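Subject: Re: [homecare-l] Cold washing and the "nothing is lost" claim
In-Reply-To: your message of this morning

> I have washed everything at 20 since October and I'm not going back.
> The clothes come out the same, the bill is lower and the colours last.
> Ebihara say in the booklet that their machine gets the same result at
> 20 as the old ones did at 40. I know some on this list are doubtful
> but I would like to hear one good reason why. Also, has anybody tried
> the Brilik sheets? No plastic bottle and they say the enzymes do all
> the work.

I'll have a go at the one good reason, though I should say first that I'm not against cold washing. I do plenty of it. What I object to is the word "same".

Same as what? The booklet doesn't say which old machines, what sort of dirt, what sort of cloth or how long the programme ran. I have the Ebihara too, bought when the Remel finally gave up, and the 20 programme on mine goes on for most of the afternoon. If you leave anything turning in soapy water for that long it ought to come out fairly clean. So perhaps the claim is true, but then it's a claim about time as much as temperature, and I'd have liked them to put it that way.

As for the lower bill, I don't doubt you. Heating the water is where most of the power goes in a wash. But you also told us in the autumn that you'd stopped using the dryer, and that will be doing a good deal of the saving. I don't see how you can give the credit to one change when you made both.

Colours I will grant you, partly. Bright cotton does seem to keep better in cool water, yellow and red especially.
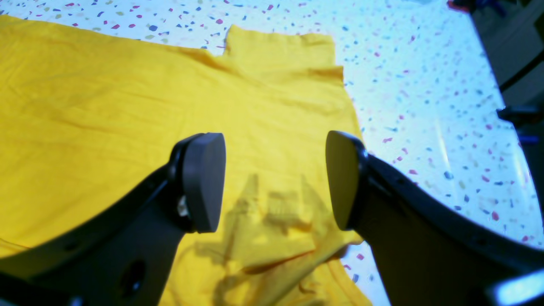 What I don't believe is that the temperature is the main thing. Most of the fading I've seen came from drying in full sun, and from overfilling, where everything rubs against everything else for the whole programme. Turn things inside out, dry them in the shade, and I suspect you could wash at 30 or even 40 and never know the difference. I can't prove it. Nor has anyone proved the other thing to me.

Now the part where I do think something is lost. Grease. Cooking fat, hand cream, sun cream, the collar of anything worn two days running. It looks clean when it comes out and then a few weeks later there's a dull patch that wasn't there before, or a smell that comes back as soon as the cloth gets warm on you. People blame the fabric. I did, for a long time. Then I put a pile of the worst tea towels through at 60 and the smell went, and it hasn't come back so far. One household is no sort of test, I know, but it's one more than the booklet offers.

The other place it goes is the machine. Have a feel under the rubber of the door seal. If it's slimy, that's where your missing dirt went.

On Brilik: yes, I bought a box. It says "up to 466 washes" on the mail-order page, which made me laugh, because that is for the giant refill pack and assumes half a sheet at a time. Half a sheet did nothing for my lot that I could see. A whole sheet was all right on lightly worn things. Two sheets in a full load left a sticky bit stuck to a pillowcase. As for the enzymes doing all the work, every decent powder has had enzymes in it for years. I'd want to see it beside plain cheap powder with the same load, and I notice they only ever compare it with water.

Somebody is bound to bring up Tornura, so I'll get in first. I have no idea whether the washing balls do anything. A friend lent me a set, I used them for 5 washes, and the clothes were as clean as you'd expect from clothes that had been swished about in water. I gave them back.

You asked for reasons and I've mostly grumbled, so this is what I do at present. Alter it as you like.

1. Everyday tops, jumpers, anything that's been worn but isn't dirty: 20 or 30, short programme, drum no more than two thirds full. I don't use softener. It builds up and I've never found it made anything softer than a good shake does.

2. Trousers and anything heavier: 30, inside out, zips done up. Check the pockets. Smooth them out lengthwise on a table while they're still a bit damp and you can skip the iron most of the time.

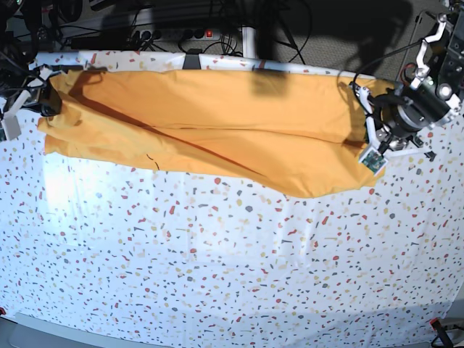

3. Towels, tea towels, bedding, cloths: 60, powder and not liquid, as the powder usually has bleach in it. Don't mix these in with dark things.

4. The machine itself: an empty hot wash with powder once a month, and leave the door and the drawer open afterwards. If you wash everything at 20 I'd do it more often than that.

If anyone has kept proper notes, with the same clothes and the same powder and only the temperature changed, I'd be glad to read them, even if they show I'm wrong about the colours. What I don't want is another link to the maker's own page. We've had that one twice.

And could people please trim their quotes. The last digest was nearly all arrows.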